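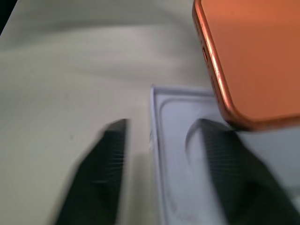 Left in the Drawer by the Door

A fortnight of walking, eating and getting lost without a phone in your hand

July 9, 2024

The woman at the guesthouse in Jestitz took my phone from me with both hands, as if I were passing her a baby bird, and put it in the drawer by the front door with the spare keys and the candles. I had asked her to. I had in fact written to her a month beforehand to ask whether she would mind, and she had written back a single line saying that the drawer did not lock but the dog slept in front of it, and would that do?

It did very nicely. And so I set off down the hill into town with a paper map, a purse, a cardigan and a rather hollow feeling in my right-hand pocket, which I went on patting, I'm ashamed to say, for the best part of three days.

I should explain that I am not somebody who disapproves of telephones. I like mine very much. It wakes me up, it tells me whether to bring the washing in, and it has my sister in it. But I had noticed over the winter that I could no longer remember my holidays. I had the pictures, hundreds of them, and when I looked at them I remembered taking the pictures. What I couldn't find again was the bit in between: what we had talked about over lunch, or what the street smelt like, or how on earth we had got from the station to the river. So this year I thought I would try a trip the way my parents used to do it, with bad shoes and a lot of asking.

Asking the way

The first thing that comes back to you is how much asking there used to be. You ask for the bakery and you are told about the bakery, and also about the other bakery, which is better but closed on account of a wedding, and then you are asked where you are from and whether it rains there. A journey of ten minutes takes forty. In Jestitz I asked a man with a ladder where I might find the old wash-house and he put the ladder down against a wall, in front of somebody's window, and walked me there himself. He stood beside me while I looked at it. It is a plain little building with a stone trough and a roof that dips in the middle, and I don't suppose I would have given it more than a minute if he hadn't been there, but he wanted to tell me that his grandmother had lost a ring in it, and so we both peered into the trough for a while just in case.

There were wrong turnings as well, of course. The bus to Bukmont leaves from the top of the square in the morning and the bottom of the square in the afternoon, and I learned this by standing at the top of the square all afternoon. I had a good look at the pigeons. I read every word on a jar of plums. When the last bus had gone I walked back up to the guesthouse with my shoes in my hand, feeling sorry for myself, and was given soup.

Over the hill to Bukmont

I did get to Bukmont the next day, and I would urge anyone to go if they like a market. It fills the main street and then spills down the side lanes, and it isn't at all smart. There are buckets of gherkins and piles of children's slippers, and one stall that seems to sell nothing but lids. I bought a cheese wrapped in leaves and a wooden spoon I didn't need. What I noticed, somewhere between the lids and the honey, was that I was looking at things for longer. I usually see something pretty, hold up the phone, and move along, having in some way dealt with it. Now I had nowhere to put anything, so I had to stand there and have it.

If you are going to try this yourself, do take a notebook, and make it a small one. Mine was far too grand, a great stiff thing that wouldn't stay open, and I ended up writing on the backs of receipts. I still have them. One says "green door, violin, smell of onions" and I can tell you exactly which corner I was on.

The path from Bukmont down to Lopes is 9 miles, and I had been told it was flat. It is flat in the sense that it goes up and down the same amount. You follow the stream through beech woods at first, where it is wonderfully cool, and then come out on a long open hillside with cowbells going somewhere below you. I met 30 schoolchildren coming the other way in yellow caps, and each of them said good morning to me, one after the other, and I said good morning back to every one. My jaw ached by the end of it.

Lopes itself is hardly more than a church, a pond and an inn with good dumplings. The sign at the edge of the village gives the population as 862, though I was told at the inn that it hasn't been repainted in years. I had meant to stop for one night and stopped for four. There is a bench by the pond that gets the sun until supper, and I sat there and read a whole novel, start to finish, for the first time since my children were small.

What I missed

It would be silly to pretend I missed nothing. I missed having a torch. I missed being able to look up what I was eating, particularly in Lopes, where I had something in jelly that I still think about. I missed my sister, who had the telephone number of every inn on my route and rang only once, at breakfast, to say that the cat was fine and had I lost weight. I was called to the phone in the hall to take it, and everybody in the dining room stopped chewing to listen.

And I missed a train, at Timach, on the way home. The timetable on the platform was for November. I had 67 minutes to wait for the next, and I spent them in the station café with a slice of poppy seed cake and a couple on their way to see a new grandchild, who had a shoebox of knitting on the seat between them and took out each little hat for me to admire.

When I got back to Jestitz to collect my things, the dog was asleep in front of the drawer and had to be lifted out of the way. The battery had gone flat, naturally. I put the phone in my bag beside the cheese, what was left of it, and caught the evening bus from the bottom of the square.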